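How a Robot Hand Holds a Handle

The Molville robotics club meets in March and April. This spring the project is called Claltura. Its task is to grip a taped handle and hold it for 30 seconds.

A gripper has two jaws. Motors move the jaws, and pads at the ends touch the object. Before closing, the gripper must line up with the handle.

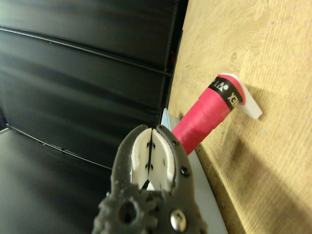 Why Tape Matters

Friction is the force that slows sliding. Grip tape adds friction, so the motor can squeeze less. 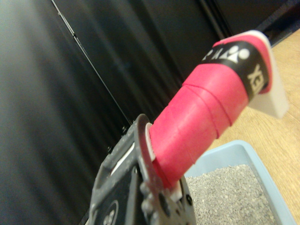

Marisol Aguirre wrote the closing program. It has 2 settings, slow and fast. Clyde Nakamura records each try in a table. The club's goal is 90 tries.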